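Packaging Mass in Hotel Bathroom Supplies: A Comparison of Single-Use and Refill Systems

Term project report, Materials and Waste Streams
Shirin Kazemi, Tarık Kocabaş, Sibel Yalçınkaya
Supervisor: Hülya Sezer
January 30, 2025

1. Background

Small toiletries in hotels are usually supplied as individually packed items. The product inside is light, so packaging makes up a large share of what the hotel buys by weight and of what it later throws away. Published studies mostly cover shampoo and soap. Dental kits, combs and sewing kits get less attention, partly because many hotels hand them out only on request and do not record them separately.

This report looks at one property, the Arenard, a mid-priced hotel in Memandale. The hotel was considering a change from sachets and small bottles to wall-mounted refill dispensers and wanted an estimate of the packaging avoided. We extended the question to items that cannot be moved to a dispenser.

2. Method

Purchase records for September were provided by the housekeeping office. They list 3,530 individually packed items across all categories. We took a sample of 169 items from the storeroom, drawn by category in proportion to the purchase records, and weighed each one before and after unpacking. The balance was zeroed between items. Residue left in bottles and sachets after emptying was rinsed out, and the containers were dried overnight before the second weighing.

Packaging was sorted into film, rigid plastic, paperboard and mixed material. Mixed material means any piece that could not be separated by hand, such as paper labels glued to film. Outer shipping cartons were left out because the supplier, Şimşekoğlu, takes them back at delivery.

3. Results

Rigid plastic was the largest fraction by mass and came almost entirely from liquid products. Film was the largest fraction by number of pieces. It is light, but it is also the fraction most often found in the wrong bin, according to Zerrin Bozkurt of the housekeeping office. She attributed this to guests opening packets at the sink, where there is only a general waste bin.

Dispensers would remove most of the rigid fraction. They would have no effect on film from dental kits, combs and razors. Replacing the film with paper wraps is possible for combs. For toothbrushes the hotel wants a sealed wrap, and the paper option we reviewed, made by Brorkix, has a thin inner coating that would move it into our mixed category.

Two weighings were discarded because the packaging had been damaged in storage. They were replaced with items from the same boxes.

4. Sources of Error

The purchase records show what was bought, which is not the same as what was used. Stock carried over from August was not counted. The sample was taken on a single visit, and the 5 product categories were defined by us after reading the invoices, so a different grouping could shift the totals between film and mixed material. Moisture in the paperboard was not controlled.

A larger issue is guest behavior. If dental kits are moved from the room to the front desk, demand will probably fall, but we have no figures for this hotel. We recommend recording requests at the desk before any change in packaging is made, so that the effect of the two measures can be separated. The request log should give the item, the floor and whether the guest asked for more than one, and it should cover at least one full month so that it can be compared with the purchase records used above.

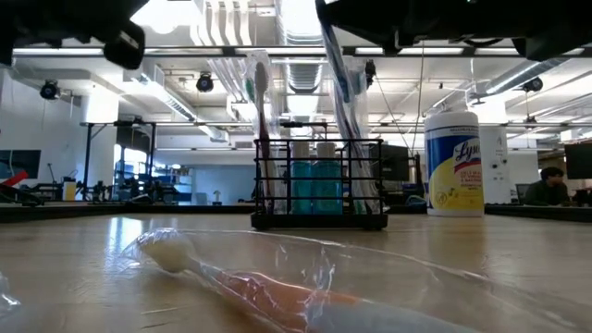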